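Visit report: Bristodeo housewares showroom, 21 February 2026
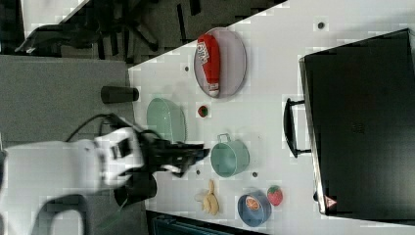
What was the visit for? To check the Purkik play-kitchen range against the tableware list Usport sent out in January, before the spring order is placed.

Xuelian Duan met us at the front desk and took us through the two rooms open to visitors. The first holds storage and shelving, which we skipped. The second is for tableware and play food, laid out on white tables over gray carpet.

Color is the main point in the range's favor. The teal mug, the blue bowl and the light green colander are easy to tell apart at a distance, and the lavender-pink plate has a darker rim that marks its edge well against a white top. The plate is oval, and a ketchup bottle laid lengthwise takes up nearly all of it. Strawberries come in a small and a larger size. The bananas are a paler yellow than we would have chosen.

Carton quantity is four per item. Ding supplies the same cartons with a lead time of two weeks. Prices were not discussed. Duan will send the sheet by email.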